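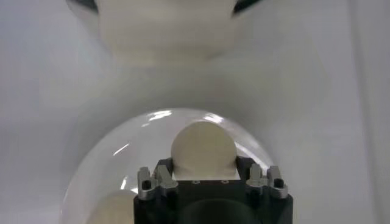 I got to Kistinora a little before the morning shift, and Ilaria Grasso was already on her knees with a hex key. She looks after the packing cell at the end of the hall, the one everybody calls Bresta, and she'd promised me I could watch her give the gripper its regular going-over (and hold the flashlight, as it happened).

First come the finger brackets. She wiggles each one with her thumb, checks the bolts, then wipes the metal down with a dry cloth. "If it moves at all, I want to know before the robot does," she told me. One did move, just barely! Out it came, along with a little tray of spare bolts and a torque wrench older than I am.

Then there's the wrist camera, which gets a lens wipe and a quick look at its test picture. Fulvio Zanetti, who wrote most of the program, likes to run 120 slow cycles after that, with clear plastic parts in the mix. Clear plastic is a pain, he says – the camera catches the shine and loses the edge – so he nudges the lamps until the reflections calm down. That morning it took him 4 tries and two coffees.

The cell's counter read 3253 when they finally brought it back up to speed. I stood there grinning like a kid. Ilaria had moved on already, writing the bolt size on a strip of tape and sticking it inside the cabinet door for whoever has the next shift.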